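Groladico open day, anybody else go?

Shop Floor & Automation > Trips, Shows and Demos

pallet_jackie
Saturday was the open day at Groladico and I took my nephew, who is nine and was promised robots. Anybody else from here make it? I'm in food packaging, so I went in hoping to see something pick up a limp object without strangling it. Parking was a field. Bring boots if they do it again.

torquemonger
Was going to. Then I read the flyer and it said "floral handling." I've got a palletizer down and two guys out. I wasn't driving 42 miles to watch a robot get ready for prom.

pallet_jackie
Your loss, there were donuts.

deburr_dan
I was there for the morning session. Mirko Lo Presti gave the talk and it was better than most vendor talks, meaning he let people interrupt him. He said up front that everything on the table was artificial and that the job was a research job, so don't ask for a price. Somebody asked for a price.

torquemonger
What did he say?

deburr_dan
He asked the guy how many flowers he had.

stemwinder_ohio
Went Saturday too, with my wife, who did arrangements for a grocery chain for years and had more useful questions than I did. I wrote the thing up for our club newsletter, so I'm pasting it in with the pictures and you can all throw things. They let visitors copy stills off the demo PC. Two of them come from the little cameras down at the business end of the arms, the other two look at the table.
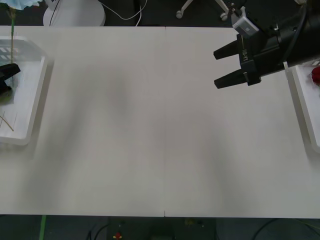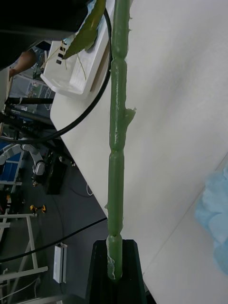
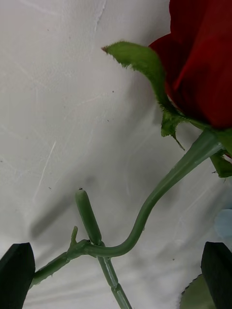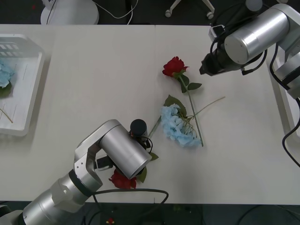
Jastton, January

The floral demo was at the back of the building, past the Pemetti conveyor that was out of order and the coat rack that was not. Two arms share one white table made of two panels pushed together. There's a tray at the left end with hydrangeas in it when things are stocked, and the roses are red, and everything is plastic or cloth or whatever they make those out of now. My wife touched one and said she'd paid more for worse.

The idea, as explained to us, is that an arm takes a flower by the stem and moves it where it's wanted, and the other arm either helps or stays out of the way. Staying out of the way got its own slide. A rose is a mean part to hand a robot. The head is big, the stem is skinny and curved, the leaves stick out wherever they please, and once two stems cross each other you have a pick-up-sticks problem with petals on it. Look at the third picture, with two stems crossing right between the fingers. I'd have trouble with that one myself, and I have thumbs.

They have a black holder that a stem stands upright in, and I liked that better than anything else in the room. You can see it in the second picture. My wife pointed out that the fake stem even has little thorns, which seemed like a lot of trouble to go to for an employee that can't bleed.

The talk ran long and I missed the part on training. The handout says 216 practice sessions before the open day and 322 planned by summer. It doesn't say what counts as a session. I'd count lunch.

Anyway, a good morning. I'd go again, and so would my wife, who has been asked not to correct the engineers next time.

pallet_jackie
Ha, your wife is the lady who told them the hydrangea should go in first! My nephew thought she worked there.

stemwinder_ohio
By eleven o'clock so did she.

torquemonger
OK I looked. So it's two arms that cost more than my house, and the output is one rose, relocated. A kid at a wedding venue does 100 of those before her coffee gets cold. What am I missing?

deburr_dan
You're missing that your palletizer only works because every box is the same box. Hand it one bag of oranges and you're on the phone to me. Stuff that flops and tangles is the whole problem, and a flower is a cheap way to practice on it. They could have used wire harness and you'd be applauding.

torquemonger
I would be applauding because I buy wire harness.

gasket_weather
Siding halfway with torque. I saw the afternoon run and it was SLOW. I don't mean careful, I mean I went and got a donut and came back and it hadn't finished deciding. Dan says the point is that it's hard. Fine. But the flyer said "ready for the bench" and I don't know whose bench.

deburr_dan
The flyer was marketing. Mirko said as much, with his face.

pallet_jackie
Slow didn't bother me. For my line what matters is what it does to the part. I asked about grip force and they told me the Preda fingers are what they're trying next, and to write to them. Has anyone here run Preda fingers on anything soft? Tortillas, in my case.

gasket_weather
We had a set on trial for pouches. Good on the pouches, bad with dust. I'd want to see them after a week near flour.

pallet_jackie
Well, that's not what I wanted to hear, but thanks. I'll write to them anyway.

torquemonger
stemwinder, serious question for once. Does that upright holder just sit there, or is it fixed to something?

stemwinder_ohio
Couldn't tell you. The bottom of it is out of the picture and I didn't get close enough on the day. Asked my wife, who says she was looking at the thorns. I'll email them if you want.

torquemonger
Do that. I've got a bunch of hoses that need to stand up straight and I'm not proud.

deburr_dan
Screenshotting this.

pallet_jackie
Nephew update: he has asked for a robot for his birthday, and also a rose, "for it to hold." His mother is not speaking to me.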